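Small desktop whiteboard: ghosting, and the stand works loose
Posted in Home Office > Desks and Stationery

Wollitz

I have a small whiteboard with a black frame and rounded corners, used flat on the table or stood up on its folding easel. There is a black fitting halfway along each short side.
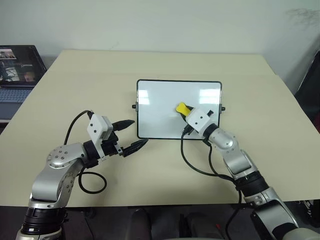 The board lying flat, blank.

Two problems. First, marker left on for more than a day no longer comes off fully with a dry eraser. A grey trace stays behind. Second, the stand loosens at the hinge and the board leans back a little further each time it is written on. The table is smooth, so the foot slides as well. I have tightened the knob by hand. Is either fault worth fixing, or should I replace the board?

Liapis

Both can be fixed. Start with the stand.

Fold the board flat, open the hinge fully and look for a washer under the knob. If it is missing or has gone shiny, fit a new rubber one. Tighten with the leg at the angle you intend to use, not with it folded. Set the board up at the back of the table, where you are not leaning on it.
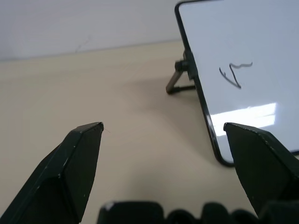 For the sliding, stick two thin silicone pads under the foot bar. Clean the bar with alcohol beforehand or they will come off within a week. If you write with any pressure, lay the board flat to write and stand it up afterwards. Small easels are made for display and the hinge is the weak point.

Rondeck

Can't help with the stand. Mine went in the bin.

Ghosting is usually a dirty eraser. A loaded felt moves ink about and leaves a film, and the next lot of ink sticks to the film. Wash the felt in warm water with a drop of washing-up liquid and let it dry for 24 hours.
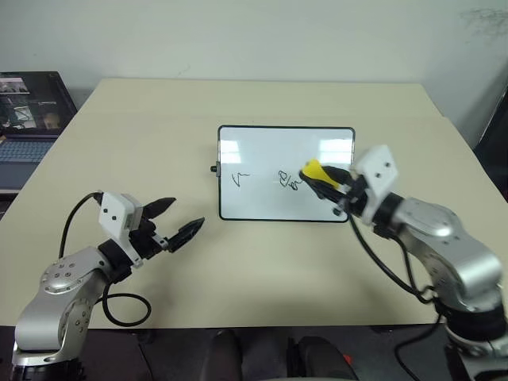
Then go over old marks with fresh marker and wipe at once, as the solvent in the new ink lifts the old. Finish with isopropyl on a soft cloth. Do not use scouring cream or the melamine sponges. I did that in March and the surface has stained ever since.

Wollitz

Washer was missing. Ordered a pack of 100, smallest they had. Will wash the eraser tonight.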